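Started before seven with the Clerard analyzer, as the night shift had left the morning QC open. Level 1 potassium fine, level 2 creatinine high but inside limits. It has been on the same side of the mean since the new calibrator lot went in. No rule violation on any single run, so the software passes it every time. I plotted the last 12 runs by hand and the shift shows plainly once the points sit next to each other.

Recalibrated from a fresh vial, reconstituted with the class A pipette and left the full 30 minutes on the roller. Repeat QC came down toward the mean and stayed there on the second run. Pulled two retained patient samples from the fridge and reran them. Both creatinines dropped slightly. Neither crosses a reporting limit, so no amended reports, but I logged the comparison anyway and left the printout in the Harunus binder.

Shota Tsuchiya thinks it is the water. He has the conductivity log for the Nyarko unit and it does creep up toward the end of each cartridge. I think calibrator handling is more likely: the previous vial had no opening time written on it, only initials. We agreed to test one thing at a time. Cartridge stays, vials get a time and a discard time, and we look again after 12 more runs.

Vodent sent the revised package insert for the lot. The assigned value for creatinine is unchanged. The stability claim after opening is shorter than in the old insert, and our SOP still quotes the old one. Wrote the change request, section 6.2, and sent it up for signature. Home by six. 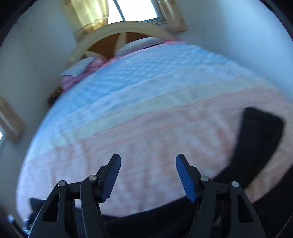 Leeds, Massachusetts, May

Slept badly, up at 4:40. First QC of the day on the new vial: both levels within one SD, creatinine slightly below the mean for once. Shota read the conductivity at the same time and wrote it on the same sheet, so the two can be compared later without hunting through two logs.

Hemolysis index flagged over two percent of the ward samples, more than usual. All the flagged tubes came down on the early round. Asked phlebotomy which needle gauge is on the cart now. No answer by the end of shift. Will call again tomorrow before the first round goes out.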